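Teaching an Arm by Remote Control: Project Report
Corina Roman and Evangelia Rallis, Junthorpe, 01/05/2022

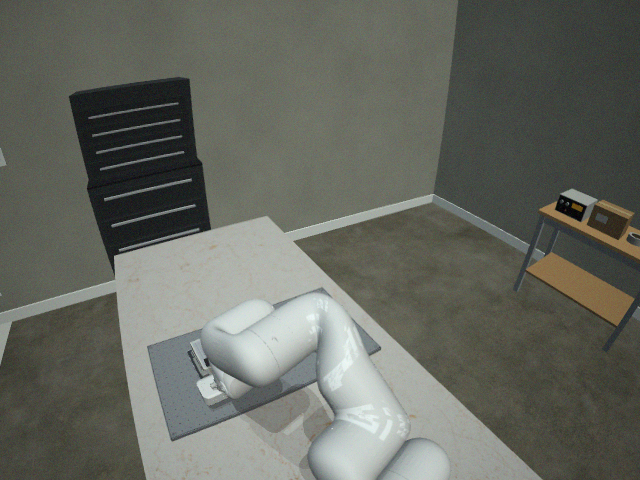
We wanted to find out how well a person can teach a robot arm a simple task by steering it from a distance, and whether the arm could then do the task by itself. All our work was done in simulation, which meant we could crash as often as we liked (and we did!).

1. How we steered the arm

Our first plan was to use the keyboard, with one key for each direction. It worked, but it was painfully slow, and our early demonstrations were full of little stops and starts. Evangelia then wrote a small program called Kumico that lets you move a hand controller in the air while the gripper copies you. What a difference! After an afternoon of practice we could both guide the hand down to a target in one smooth move.

The hardest part was judging height. On a flat screen it is very easy to think the gripper is touching something when it is still well above it. We learned to watch the shadows on the tabletop, and later we added a second view from the side.

2. Recording the demonstrations

We recorded 194 demonstrations between us. Each one saved the joint angles and the gripper position until the person steering pressed stop. We threw out 19 of them, mostly because one of us had let go of the controller too early. Corina's runs were quick and a bit wobbly, Evangelia's slow and very straight, and we kept both styles in on purpose.

3. What the arm learned

We trained on the remaining runs and then tried the learned program from 21 new starting positions. It reached the target from most of them, and watching it do that for the first time was easily the best moment of the project. It even copied Corina's habit of swinging slightly wide before coming down.

It struggled when the arm started far out to one side, where we had hardly any demonstrations. We would like to record more of those next, and to try guiding a real arm by hand so we can compare the two ways of teaching.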